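Home Tickets Knowledge Base Purchasing My Account Log out

Ticket 297 – Gripper kits, fingers and replacment order
Queue: Equipment / Purchasing
Status: Open – waiting on quote
Opened: 19/03/2022
Site: Clindex, round table station

Problem as first logged
Right unit drops out mid-session. Left unit fine. Restart brings it back for a bit, then gone again. Need to know if we're fixing these or buying new ones before the October budget closes off.

Log

Entry 1
Swapped cables between the two units. Fault stayed with the right unit, so not the cable. Swapped the ports on the laptop end too – no change. Put everything back how it was.

Entry 2
Rang Damgaard, who sold us the kits. They want the unit back for a bench check, 3 weeks turnaround, no loaner. Told them we can't run cloth folding with one hand. They offered a spare housing at cost plus freight. Asked for that in writing. Nothing yet.

Entry 3
Opened the right housing. Connector on the board has play in it, you can wiggle it with a fingernail. Reseated it and put a dab of hot glue on the side. Ran 60 folds on the fleece, one dropout near the end. Better than before but I wouldn't plan a year's work around it.

Entry 4
Purchasing asked what we actualy need, since the old request just said "gripper stuff". So, for the current work (fleece and towels on the round table, two hands, one laptop):

- 2 complete handheld units, matched pair
- 3 sets of fingers
- cables, long enough to reach the desk with slack
- one spare housing, kept on the shelf

Don't let anyone trim the fingers off the list. They're the cheap line and it's the one that stops work when we run out. Last year we bought the units first and left the fingers for "next quarter" and then sat around.

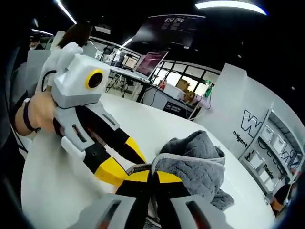 Also need a decision on whether we stay with the same finger pattern. Fleece is forgiving, it bunches up and you can grab nearly any fold of it. Thin cotton is another story and it's on the plan for after October. If the pattern changes, the spare fingers we order now are dead stock. My vote – order 3 sets as above, no more, and look at it again once we've tried cotton.

Entry 5
Two quotes asked for. Stetholm came back the same day. Fingers at $297 a set, in stock, ships from their Canadian warehouse. Their complete unit is cheaper than Damgaard's but the mount is different, so the calibration would have to be redone for both hands. Call it a day of labour each time someone swaps one out. That needs to be in the comparison, the unit price by itself is misleading.

Zoltbridge quoted a lease. Looks good on the first page. Read the second page – wear parts not covered and fingers are wear parts. Minimum 2 years. Parked it unless finance really wants it off the capital line.

Entry 6
Right unit dropped out again this morning, glue still holding, so there's something else going on as well. Could be the board. Not spending more hours on it, we've already put more labour in than a spare housing costs.

Asked Damgaard again for the written price. Auto reply.

Reccomendation so far
Buy the matched pair from Damgaard if they confirm the price, keep the calibration we have. Fingers from Stetholm, same pattern, they fit – tried one of their sample sets on the left unit and it closed fine. Old left unit becomes the spare. Old right unit goes back for the bench check once the new pair is here, not before.

Still needed
Damgaard price in writing, incl. freight and tax
Finance to say capital or operating for the fingers
Cost centre for the cables, the old one was closed
Someone to confirm the delivery address, last order went to the wrong dock

Next update when the quote lands. Leave this ticket open please, it got auto-closed once already and I had to retype half of it.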